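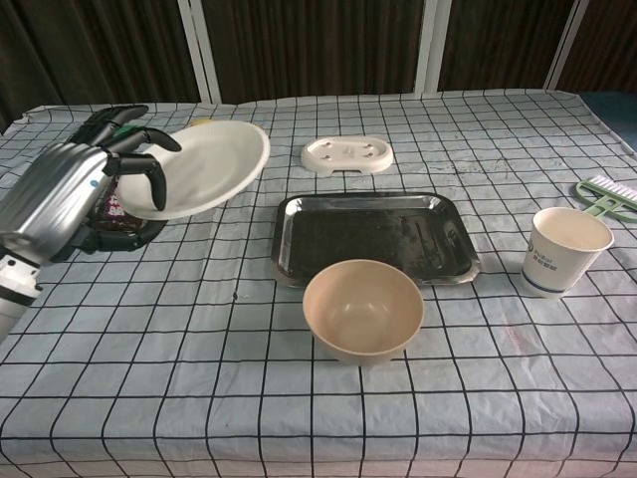 J'avais prévu une petite heure pour parler vaisselle avec la patronne de Temora, la table d'hôtes dont tout le quartier me rebat les oreilles. J'y suis restée jusqu'au soir (et j'ai raté mon bus, tant pis !).

On s'installe près de la fenêtre, elle pousse une pile d'assiettes et me sert un café Zoëga, « le seul qui me réveille ». Je lui demande par où elle commence quand les clients sont partis. « Par la table, toujours. Je pose un plateau en inox au milieu et je ramène tout vers lui. Les assiettes d'un côté, les bols de l'autre, les gobelets en carton à la poubelle. Si je pars à l'évier les mains pleines, je fais dix voyages et je m'énerve. »

L'inox, parlons-en. Elle l'adore et elle le déteste. « Ça prend toutes les traces de doigts ! Une goutte de vinaigre blanc, un chiffon sec, et le lendemain c'est à refaire. Mais j'en ai un qui est tombé 6 fois dans l'escalier, il est toujours droit. »

Et la vaisselle, blanche, forcément ? Elle lève les yeux au ciel. « Blanche pour les assiettes, oui, parce que je rachète à l'unité quand ça casse. Pour les bols, j'aime le beige, le mat. Ça fait moins cantine. » Les siens viennent de chez Drimberg, une petite boutique qui a fermé en février, et elle en parle comme d'un deuil. Il lui en reste quatre du premier lot, qu'elle ne sort plus que pour les amis.

Côté brosses, elle a des avis très arrêtés, et moi j'adore les gens qui ont des avis sur les brosses. « Un manche en plastique, une boucle pour bien la tenir, des poils raides. Les éponges, non merci. » Le savon va sur un porte-savon à picots, « sinon il fond et on en jette la moitié ».

Reste la nappe. Je lui avoue que chez moi, une tache de vin reste une tache de vin. Elle rit. « Chez moi aussi, parfois ! J'en ai une à carreaux, de la marque Herna, je l'ai frottée deux soirs de suite. J'ai fini par poser la corbeille à pain dessus. »

Elle se lève pour vérifier son four, revient, me ressert sans demander. Les premiers clients arrivaient déjà et elle m'a tendu un torchon.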